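Brilluteo Vik Trekking Poles, review
3/28/24
Reviewed by Agnes Aasen

I bought the Vik poles in July for a walking holiday along the coast and have used them on most hikes from then on. They have done 400 kilometers, on forest tracks, wet rock and plenty of paved road between villages.

They come as a set of 2 and fold into three sections. Folded, they fit inside a day pack, and they went into my suitcase with no trouble. The locks are simple levers. One worked loose on a long descent and needed a small screwdriver to tighten – the other has never moved.

The grips are cork and comfortable without gloves. The wrist straps are thin and rub a little after 22 kilometers or so of steady walking. My older Zilten poles had better straps, but they were heavier and rattled on every step.

The rubber tips are the weak point. Mine wore through on the roads, and replacements are only sold through Pruvemeck, who took a long time to ship.

At 80 euros I think the price is fair. I would recommend them for marked trails and touring on foot from town to town. For snow or steep alpine routes, look for something stiffer with a proper basket.
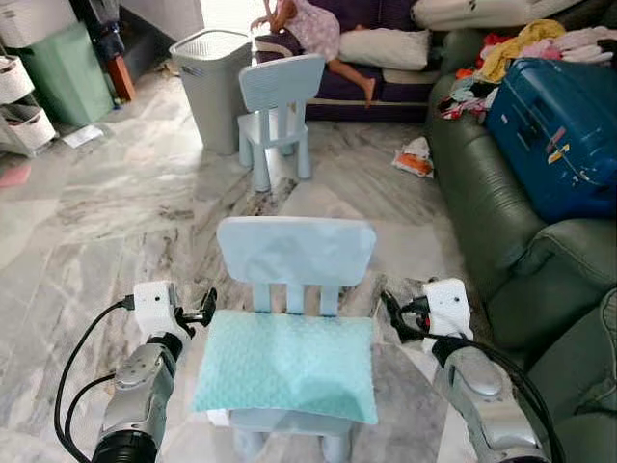
Light blue child's chair with a mint-green cushion, marble floor.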